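Skolomell Sorting Room – minutes of the planning meeting, January 2023

Present: Hülya Sezer (chair), Lộc Đào, Ertuğrul Avcı, Manee Saengthong (minutes)
Apologies: Necati Erdem

1. Minutes of the last meeting
Agreed with one fix. The order for play food was 92 pieces, not 51.

2. Sorting tables
Hülya opened with the good news that both white tables are staying put, end to end along the wall. Everyone loves the setup! Lộc said the long run of tabletop finally gives the baskets room to breathe, and a child can pick something up in the middle and go either way with it.

3. Baskets and labels
The orange woven baskets were a hit all round – they look cheerful and they're easy to reach into. Ertuğrul asked for bigger lettering on the handwritten labels. Lộc likes them handwritten and would keep them that way, just with a thicker pen. Agreed: lowercase stays, thicker pen, paper taped flat at the corners.
Action: Lộc to write new labels before the February session.

4. What goes in the mix
Long and happy discussion. Fruits will stay as the first group, with the banana and the red fruit as starters. Manee wants a few things that make people stop and think, and the tape roll is a great one (it's round like a fruit, it's sort of yellow, and it's no fruit at all). Hülya would like no more than 6 items out at a time. Agreed to try 3 first and build up from there.
Action: Ertuğrul to go through the Tornora box and pick out the best pieces.

5. Table views
Fruits basket, loose items and the tables along the wall:

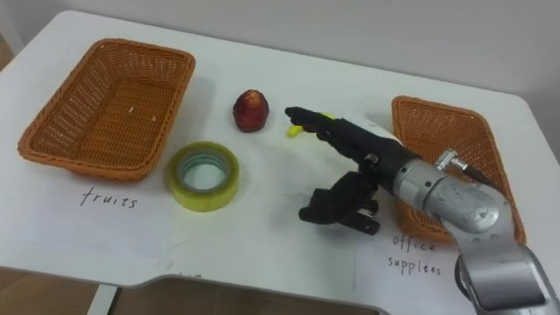
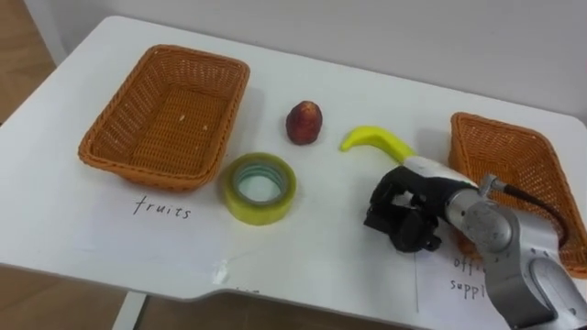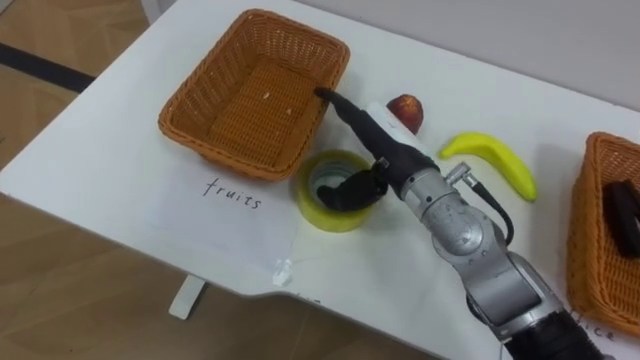
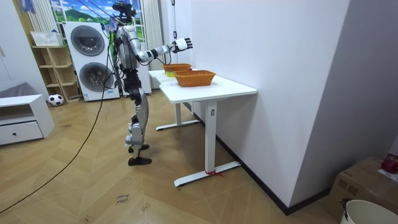 Necati sent word that he is all for the thicker pen but would start with five items, as three get sorted too fast and "the fun is in the dithering." Hülya will talk it over with him before February.

6. Any other business
Spare tape is in the cupboard by the door. Please put the roll back with the sorting things afterward.

Next meeting: February, same room.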